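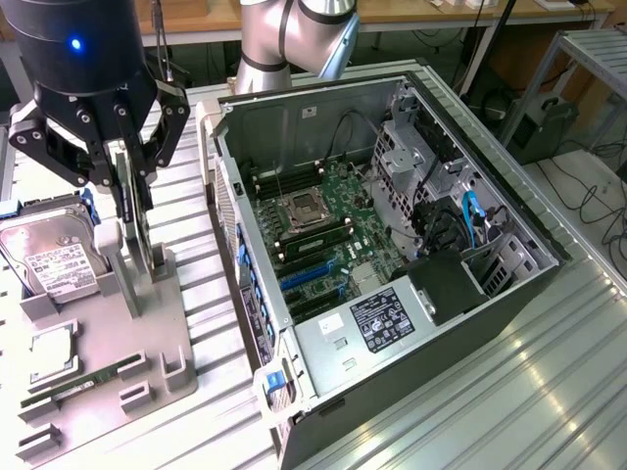

Why does the Visell glue let go on the end grain when the same batch holds on the long grain?

Because the end grain drinks it. The pores pull the water and much of the solids away from the surface before the joint is closed, and what is left between the two faces is too thin to bridge anything. The batch itself is fine.

Notebook, August, started 9.15

Carrying on from the hide glue tests. Stock is the remaining beech from Pulla, planed last month and stickered on the rack over the bench. Moisture meter gives 9 per cent on all the pieces I tried, so I am treating it as one lot.

Glue: Visell pearl, bag 1287. Soaked overnight in cold water, 500 g water to 280 g dry, then into the pot. Pot held at 60 °C by the probe thermometer, not by the dial, which reads low. Skin removed twice in the morning. Anyone using the pot after me should top up with warm water only and stir before judging the thickness.

Joints made:

Set A. Long grain to long grain, 40 mm overlap, faces fresh from the plane. Glue brushed on both faces, rubbed, clamped lightly.
Set B. End grain to long grain, same overlap width, no preparation.
Set C. As B, but end grain sized first with the same glue thinned one to one with hot water, left until it no longer felt tacky, then glued as A.
Set D. As C, but sized twice.

Seven joints in each set. All left on the rack for the week before testing. The workshop was closed up at night and the window over the sink was shut throughout, so no draught this time. The June set was spoiled by that window and should be struck from the summary sheet if it is still there.

Breaking was done on the lever rig with the spring balance. The balance was checked against the iron weights before the first joint and again after the last, no shift. Load applied by hand, slowly, reading taken at failure.

Results, in words, the readings are on the card in the tin:

Set A all failed in the wood. Fibres torn on both halves, glue line intact. Nothing to add.

Set B all failed at the glue line on the end grain side. Glue film stayed on the long grain half, shiny, with pinholes. Two of them came apart while being fitted to the rig and have no reading.

Set C mixed. Most failed at the glue line but at much higher load than B, with patches of torn fibre. Spread within the set is wide. I suspect the sizing coat was uneven, as I was brushing and watching the pot at the same time.

Set D close to C on average, with a narrower spread. The second coat seems to even things out without adding much strength. One joint in D was poor and had a dry corner, visible after breaking. That is a brushing fault and I have left it in.

Open time: with the room at 21 °C the glue gelled on the face in well under a minute. Warming the beech on the radiator shelf first gave noticeably longer to place the parts. I did not time this properly. Next round should have the wood warmed for all sets or for none. This round, C and D were warmed and A and B were not, so the comparison between B and C is not clean. I noticed this only when writing it up.

Other glue: the Drerka liquid was tried on three offcuts to use up the bottle. It spreads easily and stays open long enough to fuss with, but the squeeze-out was still soft the next morning and one piece had crept along the joint under the clamp. Not tested on the rig. Would not use it for anything under steady load until it has had a proper trial.

The Ó Súilleabháin chair is the reason for all this. Its back rail has short tenons with the shoulders bearing on end grain, and the old glue has gone to powder. The shoulders will not be doing much whatever is put on them. The cheeks of the tenons are long grain and are sound on the side I have opened, so the strength has to come from there. Plan is to clean off the old glue with warm water and a stiff brush, let it dry fully, size the shoulders once, then glue the lot hot with the parts warmed.

To do before that:

Repeat B, C and D with all wood at the same temperature.
Time the gel on warm and on cool beech.
Try a thinner size, two to one.
Order more pearl. Almost half the bag is gone.
Wash the brushes. The small one has been left in the pot again and the ferrule is starting to rust into the glue.

Pot switched off 16.40, lid on, remaining glue poured into the tray to set and put in the fridge on the lower shelf. Use within the week or throw it out.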